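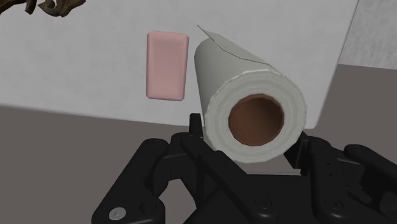 2 min read

Looking after a two-finger gripper without buying the kit

Every maker of a gripper will sell you a care kit for it. The Lulora one has a bottle of cleaner, a packet of wipes and a small tub of grease, and I have yet to find anything in it that beats what's under the sink. I've kept the same gripper going in the workshop at Flirkham for 18 months on kitchen roll and a decent screwdriver, so take the tips below in that spirit.

Wipe the fingertips first. If the grip has gone poor, people head straight for the force setting. Try a sheet of kitchen roll barely damp with water and one drop of washing-up liquid, then a dry sheet. Do both fingers, and get into the corner where the tip meets the link. Power off and air off before your hand goes anywhere near it.

Keep spray away from the joints. Amano's leaflet tells you to spray the pivots once a week. I did that for a month and ended up with a black paste of oil and dust at every one. Now I wipe round each pivot screw with a dry twist of paper and oil only when a joint feels stiff by hand. One drop, on the end of a cocktail stick.

Check the screws, but don't lean on them. A pivot screw does up until the play has gone and the link still swings. Any tighter and you've made yourself a slow gripper. Abimbola Lawal swears by a dab of nail varnish across the head and the link, so a broken line shows you it has moved. I was doubtful, and I'm still not keen on the look of it, but it did find me a loose one in January.

Test on something soft. The steel test block is fine for measuring and hopeless for showing a bad grip. A full kitchen roll is better - squeeze it across the middle, let go and look at the dents. They should match on both sides. If one is deeper, a finger is out of line or a joint is dragging. A bar of soap does for smaller work, though it leaves a film, so you're back to tip one.

Ignore the hours chart, mostly. Grormont says to strip the linkage every 168 hours of running. Ayman El-Sayed follows that to the letter and his machine is no quieter than mine. I strip mine when it clicks. If yours is still under warranty, do as the book says and keep the receipts.

Parts to keep in the drawer: one spare pair of fingertips, a few pivot screws of the right length, and the correct driver bit taped to the lid. The full kit was £37 when I last looked.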